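분류: 식품과학 > 제빵·저장 > 연구논문 본문
최종 수정: 2022년 5월

3. 재료 및 방법

3.1 시료의 제조

시료로는 강력분 기반의 소형 롤빵을 사용하였다. 반죽은 직접반죽법으로 제조하였으며, 밀가루 3,000 g을 한 배치로 하여 수분, 효모, 설탕, 소금, 버터를 제빵사 백분율에 따라 계량하였다. 수분 첨가량은 밀가루 대비 62%로 고정하였다. 전분 노화에 미치는 지방의 영향을 배제하기 위해 버터 함량은 모든 배치에서 8%로 동일하게 유지하였고, 유화제와 보존료는 첨가하지 않았다. 반죽 온도는 믹싱 종료 시점에 27℃가 되도록 물 온도로 조절하였다.

1차 발효 후 반죽을 분할하고 둥글리기하여 15분간 중간 발효를 거쳤다. 성형한 반죽은 상대습도 80%의 발효실에서 2차 발효한 뒤 데크 오븐에서 구웠다. 굽기가 끝난 시료는 철망 위에서 중심 온도가 실온에 도달할 때까지 방랭하였다. 크러스트에 균열이 있거나 바닥면이 함몰된 개체는 측정에서 제외하였으며, 최종적으로 247개를 분석 대상으로 삼았다.

3.2 저장 조건

저장 용기는 통기성에 따라 세 종류로 구분하였다. 첫째는 상부가 개방된 바구니, 둘째는 천공 종이봉투, 셋째는 밀봉한 폴리에틸렌 봉투이다. 바구니 조건에서는 시료를 한 층으로만 배열하였다. 두 층 이상 적재하면 하층 시료의 크러스트가 상층의 수분 방출에 영향을 받는다는 점이 예비 실험에서 확인되었기 때문이다(Bạch과 Trịnh의 미발표 자료). 저장실은 21℃, 상대습도 55%로 유지하였고, 시료는 0, 6, 24, 48시간에 꺼내어 측정하였다.

용기의 종류를 변수로 둔 선행 연구는 대체로 밀봉 포장 간의 차이에 집중되어 있으며, 개방 용기는 대조구로만 취급되는 경우가 많다. 그러나 소규모 제과점의 진열 환경에서는 개방 용기가 오히려 일반적이므로, 본 연구에서는 이를 독립된 처리구로 설정하였다. 

그림 1. 직조 바구니와 롤빵.

3.3 크러스트 및 크럼의 측정

수분 함량은 크러스트와 크럼을 분리하여 상압가열건조법으로 측정하였다. 크러스트는 표면에서 2 mm 깊이까지로 정의하고, 그 안쪽 5 mm 구간은 전이층으로 보아 분석에서 제외하였다. 크럼의 경도는 중심부에서 취한 시편을 40% 변형률까지 압축하여 얻은 최대 하중으로 나타내었다. 크러스트의 파괴 특성은 원통형 프로브의 관통 시험으로 평가하였으며, 힘-변위 곡선에서 첫 번째 피크의 높이와 기울기를 기록하였다.

전분의 재결정화는 시차주사열량계로 분석하였다. 시료 팬에 동결건조 분말과 증류수를 1:2의 비율로 넣고 밀봉하여 하룻밤 평형화한 후 분당 5℃로 승온하였다. 45~65℃ 구간에서 나타나는 흡열 피크의 면적을 아밀로펙틴 융해 엔탈피로 환산하였다.

3.4 통계 처리

측정값은 용기와 저장 시간을 고정 효과로, 배치를 임의 효과로 둔 선형 혼합 모형으로 분석하였다. 잔차의 정규성이 만족되지 않은 경도 자료는 로그 변환하였다. 처리 간 평균 비교에는 Tukey 검정을 적용하였고 유의수준은 0.05로 하였다. 결측은 단순 제거하였으며, 전 항목이 완비된 시료는 179개였다. 완비 시료만을 사용한 분석과 전체 시료를 사용한 분석 사이에서 용기 효과의 방향은 일치하였다.

3.5 방법상의 제한

저장실의 기류는 별도로 제어하지 않았다. 개방 용기에서는 표면 풍속이 건조 속도를 좌우하므로, 본 연구의 수분 손실 값을 냉난방 기류가 강한 매장에 그대로 적용하기는 어렵다. 또한 직조 용기의 바닥과 측면은 재료의 굵기와 엮음 간격에 따라 통기성이 달라지나, 본 실험에서는 한 종류의 바구니만을 사용하였다. 바닥면 크러스트의 연화가 윗면보다 먼저 진행되는 현상은 접촉 면적과 관련된 것으로 추정된다.

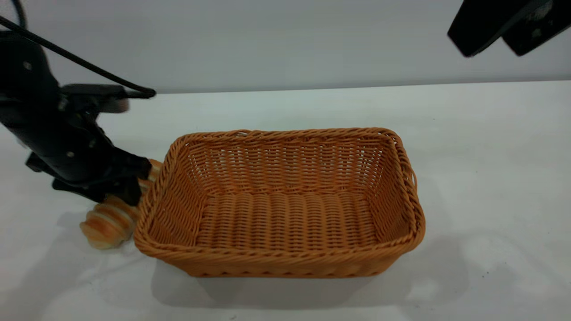 접촉 면적의 영향을 분리하려면 바닥에 철망을 덧댄 조건과 덧대지 않은 조건을 같은 배치 안에서 비교해야 하며, 이때 윗면과 바닥면의 수분은 별도의 시편으로 측정하는 것이 바람직하다. 엮음 간격이 다른 바구니에 대한 측정은 동일한 배합과 저장 온도에서 수행할 예정이다.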